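Séance ouverte à 18 h 30, salle du conseil de Dorkville. Quorum atteint, 14 membres présents.

**1. Règlement sur les logements vacants**

Le projet revient de commission dans une version nettement plus lisible, et l'assemblée s'en réjouit vivement ! La taxe passe à 3000 dollars par unité inoccupée, avec exemption pour les travaux en cours. L'opposition demande que l'exemption soit limitée à un an. Amendement adopté, 4 voix contre.

**2. Pétition du quartier Tritard**

Dépôt de la pétition pour le maintien du bureau de vote de la rue Siddiqui : 1827 signatures, une mobilisation magnifique pour un secteur de cette taille. Le greffe vérifie les adresses et fait rapport en mai.
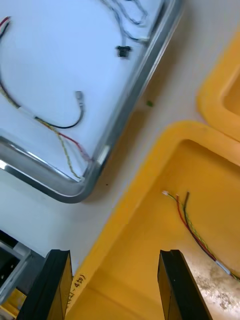 *Câbles et connecteurs dans un bac blanc à rebord métallique.*

**3. Jumelage avec Dristholm**

Très belle nouvelle : le conseil de Dristholm a accepté notre invitation ! Les deux assemblées tiendront une séance commune sur le transport régional, avec interprétation. Reste à régler l'ordre du jour (le point sur les tarifs est contesté de part et d'autre) et l'hébergement de la délégation. Le bureau s'en charge.

**4. Divers**

- Le procès-verbal précédent est adopté avec une correction au point 2 : lire « renvoyé » au lieu de « rejeté ».
- La période de questions du public passe avant les votes, à l'essai jusqu'à l'été. Proposition accueillie avec enthousiasme.
- Demande d'accès au registre des subventions : reportée.

Séance levée à 20 h 45.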